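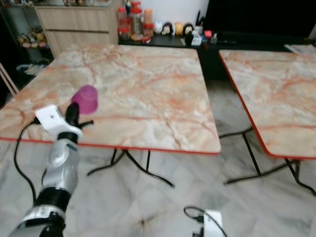 H. Vigfúsdóttir
Field Maintenance Lead, Flurkow

Progress report to Okura: two-arm home unit, setup and upkeep
Wed 16 November

Summary

The unit at the Nondar site is running again on both arms. The left arm was out of service for part of the period with a cable fault, which has been repaired. The right arm stayed up the whole time but needed its gripper zero reset twice. We logged 1,831 grasp cycles since the last report, against a target of 4,000 for the full grant period. We are behind where the plan had us, and nearly all of the gap comes from the left arm being down.

No parts have been bought outside the approved budget. One change to the spare parts list is requested at the end.

Left arm cable

The fault showed up as dropouts on the left wrist module. The image would freeze for a second or two and then come back, usually with the arm reaching far out over the table. At first we suspected the software and spent two visits on it. The logs showed that the dropouts only came at certain wrist angles, so we swapped the cable and they stopped.

The old cable had been tied down tight along the forearm. Every time the wrist rolled, it pulled on the connector, and the shield had started to break just behind the plug. The replacement is the same type but is routed with slack. It leaves the wrist module in an open loop and runs down the side of the arm. The lowest tie is now below the elbow, and there is no tie on the forearm at all.
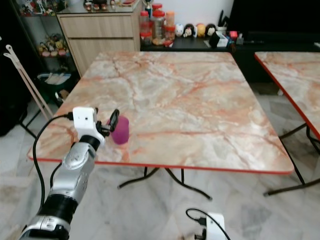 The loop has to be big enough for a full roll in either direction but not so big that it catches the edge of the table. We set the length by hand, moving the arm through its range with the motors off, and marked the cable with tape at the tie point. If it slips, anyone on site can see it and put it back. The right arm cable had the same tight tie, so we rerouted it the same way on the same visit.

Since the repair we have run 87 cycles on the left arm with the logging turned up and have had no dropouts. That is too few to close the item. It stays open until the next report.

Grippers

Both grippers were taken off, cleaned and put back. There was dust and some food residue in the finger joints on the left one, and it was closing more slowly than it should. After cleaning, the closing time matched the right one. The finger screws on both sides were a little loose and were retightened with thread locker.

The right gripper loses its zero position after a hard stop. When that happens it reports closed while the fingers are still slightly apart, and thin items slip out. Resetting the zero takes a few minutes. We don't yet know if the cause is the encoder or a worn coupling inside the gripper, and we need a spare on site before we open it.

Work area and test items

The work area is a folding table with a second one of the same kind beside it. Folding tables are easy on the household but they move. A table that has been bumped a few inches is enough to throw off the saved reach positions, and on one visit we found it turned as well. We put floor marks under the feet and added a check to the start-up sheet. The glossy tabletop also throws glare at the cameras in the late afternoon, and exposure is now fixed by hand at the start of each session.

We test with ordinary tableware. Plastic cups are used for single-arm grasping and tipping, and steel bowls with a spoon and fork are used for the harder cases.
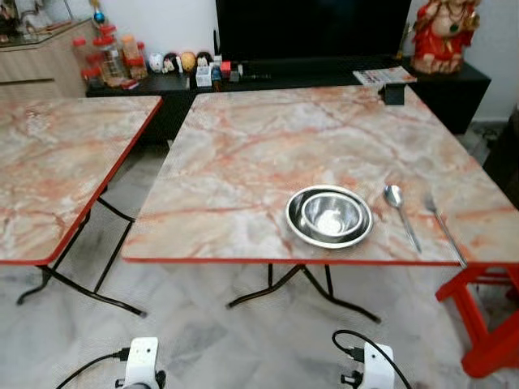

Bowls are still the weak point. The fingers can take hold of a rolled rim, but they tend to slide along it when the arm lifts, and nested bowls are worse because the two rims sit so close together. The spoon and fork are picked up well by the handle if they lie flat. We tried a softer finger pad for the bowls. It gripped better and wore through quickly, so we went back to the standard pad and will look at a ribbed one.

Start-up check

The household and our own staff now use one start-up sheet. It replaces the two versions that were in use before:

1. Put the table feet on the floor marks.
2. Look at both wrist cables. The tape mark should be at the tie.
3. Power on and wait for both arms to finish homing.
4. Open and close each gripper fully. If the right one reports closed with a gap between the fingers, reset its zero.
5. Set the exposure by hand on both wrist modules.
6. Stand a plastic cup near the front left of the table. Bring the left gripper in beside it, slowly, and confirm that it stops level with the upper part of the cup before closing. 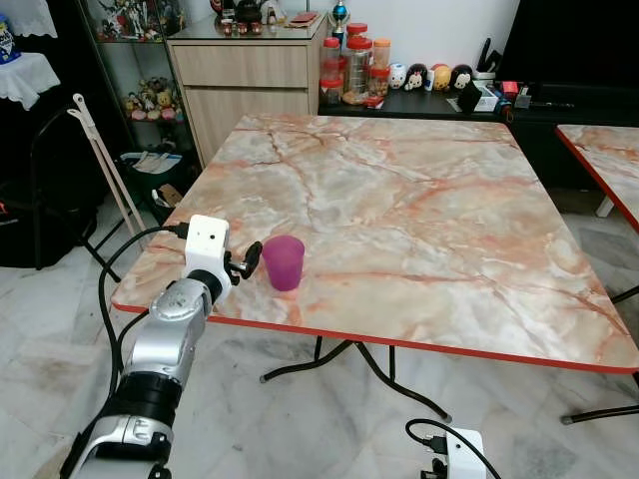 Open items

Left cable: keep logging until the next report.
Right gripper zero: open the gripper once the spare is here.
Finger pads: test a ribbed pad on the bowl rims.
Cycle count: with both arms running we expect to do 14 sessions before the next report. That will close part of the gap to 4,000 but not all of it.

Request

We ask Okura to approve moving money from the travel line to spare parts, to cover one complete gripper and two wrist cables to be kept at the site. The cable swap took an afternoon, but we waited nine days for the cable. A reply before the end of November would let us place the order with the regular shipment.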